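The Second Arm

I had 3,099 dollars left in the equipment budget and until the end of May to spend it, and what I wanted, more than I've ever wanted a car or a vacation or a husband, was a second arm.

We already had one, you understand. We had the Jetislow, which I'd bought used the year before from a place called Kołodziej that sold retired bakery equipment and (for reasons they never went into) the occasional robot. It came with five cables, four of which fit something. I loved it. It could pick up a thing and put it down somewhere else, all day long, and on a good day it was the same thing and the right somewhere.

But one arm can't hand anything to itself. That was the whole of my argument, and I'd typed it up in a nice big font.

"What about the Verano?" my boss said.

The Verano was the other line on my spreadsheet. It was a gripper, just a gripper, 1,457 dollars with the mounting plate, and I'd only put it there so the arm would look like a serious choice somebody had made after comparing things. I've done this before with printers. You put a small sad option next to the one you want and everybody feels sorry for it and moves on.

"It's a gripper," I said.

"I can see that. What's wrong with the one we've got?"

"Nothing!" I said, much too fast, and she gave me the look she gives to invoices.

So down we went to the workroom, me and my boss and my printed spreadsheet, and I got the Jetislow going on the cream block. I'd picked the block myself. It was plain and square-cornered and it had never once embarrassed me. 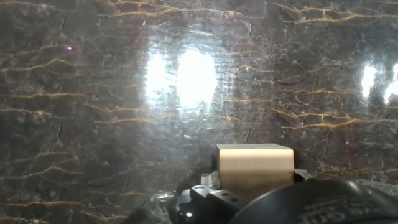 From "The Second Arm"
Short fiction
By the Brirklow Desk
May 7, 2020

The camera on the wrist was feeding the big monitor, so we both stood there staring at that dark stone with the gold veins running all over it, and the ceiling lights shining back at us, and the block sitting pale and patient in front of it. I used to think the stone looked expensive. With my boss next to me it just looked shiny.

"Is that plastic?" she said.

"It's a little bit of plastic," I said.

"Does it need to be there?"

I told her it wasn't hurting anything. She wrote something down. I have never in my life been able to read her handwriting upside down, and believe me, I've put in the hours.

Then I pressed go, and the fingers closed, and the arm went up, and the block stayed exactly where it was. I pressed it again. Up went the arm, very smooth, very proud of itself, carrying nothing. The third time it got the block an inch or so off the stone and I said "There!" and it dropped it with a clack you could have heard in the parking lot.

"So if you had two of these," my boss said, "you'd have one that could drop it and another one that could drop it back."

I'd like to say I had an answer for that. I said the second one would come with a warranty.

She pulled up a stool then, which scared me, because she's a person who does her meetings standing. She asked how much the arm really cost, all in. I said it was on the sheet. She said no, all in, and held out her pen. So I wrote it down, right there on my beautiful printout. The arm was 3,099, fine, every last dollar of it, but then there was the freight, which was 706, and I'd been keeping the freight on a different tab. I'd called the tab Misc. I think I'd meant to tell her about it sometime in the summer, maybe at the picnic.

"And a gripper for it?"

Oh, the gripper. The second arm didn't come with one. It came with a flat round end, like a wrist that had given up. I hadn't put that on any tab at all.

She didn't yell. She added it up in her head and then looked at the monitor for a while, at the block and the gold lines, and I swear her face went a bit soft.

"It is kind of pretty," she said.

"Right?" I said. "I think so too."

We ordered the Verano that afternoon. I typed in the card number myself and felt like I was signing for somebody else's dog. Then I went back down, shut off the arm, and dropped the little piece of plastic in the trash, and on my way out I measured the empty stretch of bench on the left side. It was plenty wide. I wrote the number on the back of my hand and went up to start a new spreadsheet for next year.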